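Meet Plisolari: the robot kit you can play with before it's built!

Hello! I'm Shayne Rutherford, and I try out robot kits so that I can tell you what they're like. Brilliant job, isn't it? This month I've been playing with Plisolari, a kit made by a small company called Fourie. It's meant for school clubs and for anybody aged nine or over who likes taking things to bits.

Plisolari comes in two halves. One half is a big box of parts (motors, screws, bendy fingers, a LOT of cable). The other half is a computer program called the practice room, and that's the half I want to talk about, as it's the half I couldn't stop using.

What's a practice room?

You know how pilots learn in a pretend cockpit before they fly a proper plane? The pretend cockpit is called a simulator. The practice room is a simulator for robots. Everything in it is drawn by the computer: the floor, the walls, the table, the robot. If your robot knocks a cup flying, you press a button and the cup is back where it started. No mopping!

The computer has to do plenty of sums to make it feel right. It works out how heavy things are, how slippery they are and what happens when two things bump. People call this "physics", and the one in Plisolari is pretty good. Cups topple over the way cups should.

My favourite job: Sort the Cup

There are 5 starter jobs in the practice room, and Sort the Cup is number 3. The robot has two arms and two hands, and you look down at the table from just behind it, so it feels a bit as if the arms are yours. There's a cup on the table and a tray with two parts, one red and one blue. Your robot has to pick up the cup and put it in the part that matches its colour. 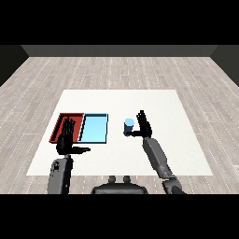

Sort the Cup in the practice room. The right hand is at the blue cup, with the two-part tray over to the left.

Easy peasy, I thought. Pick up a cup! I've been doing that since I was a baby!

Well, have a go at thinking about it slowly. Your hand has to get to the right spot. Your fingers have to be open wide enough, and then they have to close, and they have to stop closing before they squash anything. Then your arm has to carry the cup across without bashing the side of the tray. You do all that while chatting about football. A robot needs each bit worked out.

My first try was hopeless. The thumb bumped the cup and sent it rolling off the table. On my second try I forgot to tell the hand to let go, so the robot just stood there holding on. It took me four goes to get it right, and I did a little dance in the kitchen.

How do you tell it what to do?

You can do it two ways. The first is with blocks that snap together on the screen, saying things like "move hand", "close fingers" and "wait". The second is to show it: you move the hands yourself with the mouse or a controller, and the program remembers the moves and plays them back. I liked showing it best, but my friend Cameron Nepia is a blocks person and wouldn't touch the controller at all.

Any grumbles?

A few. The writing on the menus is tiny. My old laptop got very hot and slow, so ask a grown-up to check yours is up to it. And a robot that's perfect in the practice room might wobble with real cups on a real table, so expect to do some fiddling when you build the real thing.

Want a go?

The robotics club at Skudstead library has a kit you can try in August, and Alasdair Lennox there will help you get started. Bring a controller if you've got one. If you get past job 4, write in and tell me how, please. I'm still stuck on it!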